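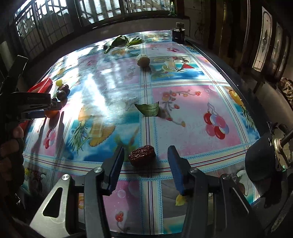 Selon Apolinar Mendoza, le lot Zamudio est trop sec pour la pâte et il faudrait le réhydrater avant broyage, sinon la viscosité ne veut plus rien dire. Noté. Je garde quand même un témoin sans trempage.

Cahier séchage, 8/13/20

Objet : perte en eau des jujubes et des dattes rouges, étuve Clasilier, claies du haut.

Pesée de départ 818 g, fruits entiers, non dénoyautés. Après le palier de nuit : 164 g sur la claie A, que j'avais chargée à part, et la claie B encore en cours. Étuve réglée comme la dernière fois, volet entrouvert. La sonde Erlow dérive toujours vers le haut ; correction de 2 °C appliquée à la main dans le tableau, à ne pas appliquer une deuxième fois à l'export.

Peau : rides profondes, pas de fente au pédoncule. Sur la claie B, quelques fruits collent entre eux. Les écarter au prochain passage, sans retourner.

Activité de l'eau : non mesurée, coupelles en rupture. Commande passée chez Usico, réf. 126 au catalogue. Prévoir aussi des joints pour le couvercle.

Trempage (proposition Mendoza) : eau à température ambiante, égouttage sur grille, ressuyage au papier, pesée avant et après. Je ne suis pas convaincu par l'eau chaude, qui décolle la peau et charge le jus en sucres. À comparer sur deux petites prises du même sac.

Reste à faire :
- repeser la claie B à la sortie, puis une heure après à l'air libre
- reprendre la courbe de novembre, l'axe des temps est décalé d'un palier
- étiqueter le sac témoin et le mettre au dessiccateur
- vérifier le zéro de la balance avant la série, il bouge quand la hotte tourne

Broyage reporté tant que les deux séries ne sont pas pesées. Le tamis fin est à la plonge.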